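3.2 Work surfaces

Desks and tables made up the largest group in the Histgate survey, with 652 items recorded across the three office sites. Most had been bought second-hand, and few carried a maker's label. We recorded the shape of the top, the corner type, the finish and the height, and asked each user how long they sat there on a normal working day.

Square corners were the most common source of complaint. Users at the Brasterari site reported knocks to the hip and thigh when passing between rows, mainly where the gap was narrow. Tops with rounded corners (Figure 21) drew fewer complaints at every site, including the one with the tightest layout. Light wood-grain finishes were also preferred to white, which users found harsh under ceiling lights.

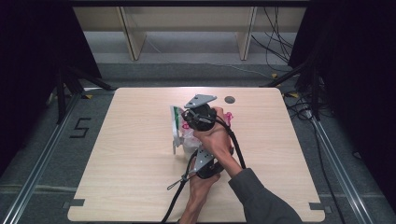

Figure 21. Tabletop with rounded corners and a light wood-grain finish, in use.

3.3 Seating

Chairs were harder to compare than tables. The Hedegaard site had replaced its seating in December, while the other two still used a mixture of older models. We therefore limited the comparison to 200 chairs with adjustable backs, 100 of them from Hedegaard. Seat height was set too high for the user in many cases, and users often did not know which lever changed it. Armrests were a separate problem. Where they would not pass under the table, users sat further back and leaned forward to reach their work.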